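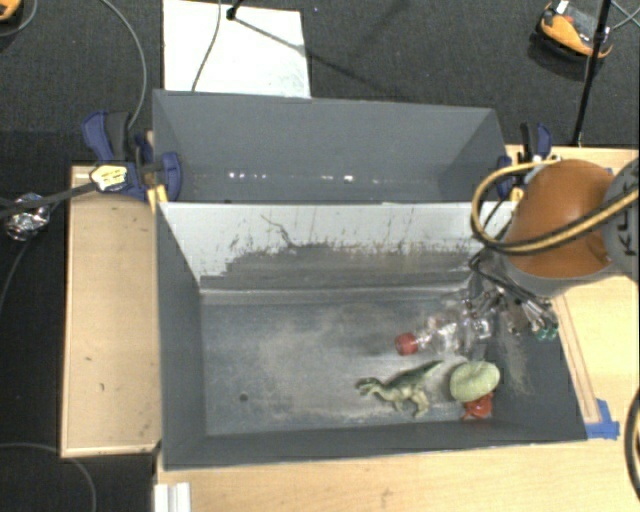

How to run a bin-picking demo on open day (and still like robots by closing time)

We opened the shop to the public one Saturday in January, and I got handed the picking station. I'd run that cell plenty of times with the door shut and a cup of coffee next to me. Running it with a line of eight-year-olds breathing on the barrier is a different job! So I wrote down what I did, what I'd change, and the order I'd do it in if you're setting up something similar at your school or makerspace or wherever.

My setup is one arm, one gripper, and two gray bins back to back on a wood table. The robot picks from one bin and drops into the other. Once the first bin is empty it turns around and picks everything back, so you never have to reach in and reload. That two-way trick was Lavanya Sundaram's idea and it saved my whole day. If you only take one thing from this page, take that.

Step 1: Clamp the bins

Do this first, before you teach a single position. Push the bins together so the walls meet and put a clamp on each side at the join. Mine are the blue and black quick-grip kind. Squeeze them tight, then lean on each bin with the heel of your hand. If either one slides, start over.

I put a bit of blue tape on the table by the front corner too. If the corner and the tape don't line up anymore, stop and fix it before you run another pick.

Step 2: Pick your objects

I went through the toy box at home the night before. You want things people can recognize from six feet back, and you want them to be different from each other. A toy dinosaur is perfect. It has a tail, it has legs, it never lands the same way twice, and kids will cheer for it by name (ours was Gerald by lunchtime, I had no say in this).

Clear plastic bottles are the hard one. Cameras have a rough time with see-through stuff, all shine and wrinkles, and the robot may go for the red cap because that's the part it's sure about. I'd still put one in. Adults love asking about it, and it gives you a good way into talking about how the thing sees. Just don't put in four. Pindomex, the club across town, did theirs with nothing but bottles and had a very long afternoon.

Soft things are good for the middle of the run. Small shiny things are good too, but they like to slide under their neighbors, so expect to wait for those until whatever's on top has been moved.

Leave out anything with strings, anything that rolls forever, and anything you'd be sad to see squashed.

Step 3: Teach a home position that's out of the way

The cell needs somewhere to wait while you talk. I parked the arm off to the right side, high enough that people could look down into both bins. My first try had it hovering right over the middle, and everybody was leaning left and right trying to see past the elbow.

While you're there, run the arm slowly through its whole reach and watch the cable. The one on ours makes a big loop on the outside, and that loop needs room in every pose you're going to use. Go to the far corner of the far bin, then the near corner of the near bin, then home again, at crawling speed. If the cable pulls or rubs anywhere, move it now. I skipped the far corner in rehearsal and had to stop the eleven o'clock show to deal with it, in front of people, while narrating.

Step 4: Tell the software where the walls are

Bins have sloped walls and grippers are wider than you think. Set a keep-out margin along all four sides. We run the free picker that Ravindran Pisharody wrote for our group (he calls it Farska, don't ask me why) and the margin is in the bin settings page. Start at 17 millimeters and go down only if too many objects get stuck along the edge.

Ours do end up hugging one side after a while. When that happens I pause, put the arm in its safe stop, and give things a stir with a wooden spoon. Kids will volunteer to be Spoon Person. Let them, but only with the arm stopped and you holding the pendant.

Step 5: Slow it down

I ran at full lab speed for the first show and people took a step back. Cut it to a third. The picks take longer but everybody relaxes, and you get time to say what's happening: now it's looking, now it's choosing, now it's going in. That little running commentary was what people thanked me for on the way out.

Step 6: Keep score

Put a whiteboard up where visitors can see it, with tries on one side and good picks on the other. I wish I'd started this earlier than after lunch. From one o'clock to closing we logged 91 tries, and having a number on the wall made people stay for "just one more." The lifetime counter in Farska said 2,214 when I shut down, which got a nice "ooooh" from the last family in the building.

Let people guess which object it'll go for next, too. Costs you nothing and they get really competitive. A grandfather beat the entire room 3 times in a row and would not tell us how.

Step 7: When it misses

It'll miss. Let it try again before you touch anything. The second attempt usually comes from a different angle and that's a great moment for the crowd, much better than a clean first grab. If it misses the same object over and over, do the spoon.

Stuff I'd bring next time

A stool. Water. A second person for the door, so you aren't answering parking questions with a moving robot behind you. Spare tape. And a printed card with the three questions everyone asks, with answers: how strong is it, does it know what a dinosaur is, and how much did it cost.

Next month I'm moving the same setup over to the Mathew hall for their science night, and I want to try mixed cups and spoons. If you've done cups, tell me how you got them to stop nesting!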